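Benura Learning Resources Helpdesk
Ticket status: Resolved
Category: Storage and sorting
Product: Plakska sorting bins, row set
Raised by: Ursina Brunner, Nørgaard site
Priority: 2

Summary of issue
The customer reports that building bricks are being returned to the wrong bins at the end of each session. The labels supplied with the set have come away from the front of the bins, and replacement labels bought locally have also failed to stay in place. The Nørgaard site holds 57 sets of bricks, and mixed bins are delaying the monthly check.

09:40 Acknowledged. The customer was asked to confirm the bin colours in use and whether bricks are separated before they are put away.

10:15 Customer reply received. Bins are washed weekly in warm water with a small amount of washing-up liquid. Bricks are sorted by colour, but joined pieces are often put away whole.

10:50 Advice issued. Joined pieces should be taken apart on the table before sorting begins. Red bricks are to go in a pink bin and purple bricks in the purple-blue bin, so that the arrangement does not depend on labels alone.
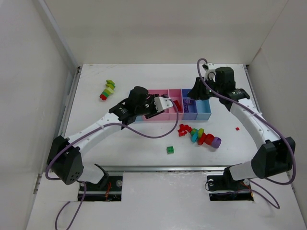
What should be done with a piece that does not match the colour of any bin?
Such pieces should be kept together in one bin chosen for the purpose, normally the light blue one, and entered on the contents sheet as "other colours".

11:30 The customer asked whether cross-shaped pieces and cylinders should be stored apart from ordinary bricks. Advised that this is at the discretion of the site. The Asotine contents sheet lists them by colour only, and a separate line may be added by hand.

13:05 Replacement labels approved. One pack of 100 to be sent to the Nørgaard site at no charge. Bins must be fully dry before labels are applied, and should not be washed again for 2 days.

September update
The customer confirms that the labels have arrived and have remained in place after washing. Some bins still contain mixed colours and will be sorted at the next monthly check. No further action is required from the helpdesk. Ticket closed with the agreement of the customer.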